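Oct 5, 2024
By Raquel Baptista

Thin, see-through and floppy stuff is the best possible workout for your software! Wrap, sheet protectors, parchment, bags - if your pick-up code can cope with those, a dish sponge will feel like a holiday. I've spent most of September on exactly this with Plidel, our little planning tool, and these are the tips I'd hand to anyone setting up a similar bench at home or in a shared workshop.

Tape your markers flat before you blame the tracker. A cube marker with one lifted corner will give you a pose that looks fine from the front and swings as soon as you turn your wrist. I print mine on matte label paper, press the edges down with the back of a spoon and let them sit overnight. Glossy paper is a pain under ceiling lights (it flares, the corners wash out, and the tracker starts guessing).

Calibrate at the height you work at. If the tabletop is where everything happens, put the calibration board on the tabletop, and do a second set with it propped on a cereal box. I take 50 views, tilting the board a little each time, and throw out anything blurry.

Give the depth data a break. Clear film mostly isn't there as far as a depth sensor is concerned, and you'll see the table come straight through it. What worked wonders for me was fitting a plane to the bare table first, saving it, and then asking the color image alone where the sheet's outline is. Project that outline down onto the saved plane and you have a grasp target that's good enough to start with. Edges are your friend!

Keep two hands on one clock. When you record with a pair of hand-held grippers, stamp both streams on the same computer as they arrive, and open and close both sets of jaws together at the start of every take so you have something to line up on later. My first batch was 294 takes and I had to line up every one of them by hand. Never again.
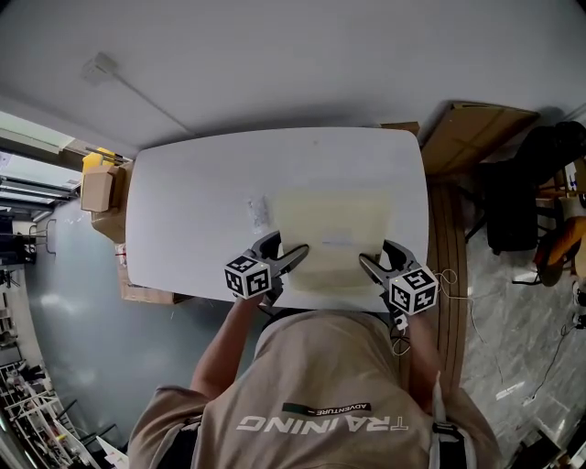

Sérgio Rebelo wrote in to say that he gave up on outlines for cling film altogether and now has his planner aim for wrinkles, which catch the light and show up far better than the edge does. He runs a small filter from Arruda over the color image first, then lets the planner choose between the three strongest creases. His one warning is to lower the closing speed, or the film slides out before the jaws meet.

I tried the wrinkle trick the same evening and I love it. It does less for stiff sheets that lie flat, so I've kept both methods and let the code pick: plenty of creases, go for a crease; hardly any, go for the edge.

Slow down the last bit of the path. Set a waypoint a finger's width above the table and drop the speed limit from there on. In Plidel it's the "approach" line in the task file. Mine says 355 and the units are whatever the controller uses, so copy the idea and leave my number alone.

Label failures the day they happen. "Slipped," "missed," "grabbed two" and "lost marker" cover nearly everything. I keep mine in a plain text file next to the recordings - the fancy version in Satevari was lovely but I kept forgetting to open it.

Wipe the table between sessions with a barely damp cloth and dry it well. A damp patch makes film cling, and your nice clean grasp data turns into a record of a sticky table.

Back up before you retrain. I have more than 560 takes now and they live on two drives, one of which stays in the kitchen drawer with the batteries and the good scissors.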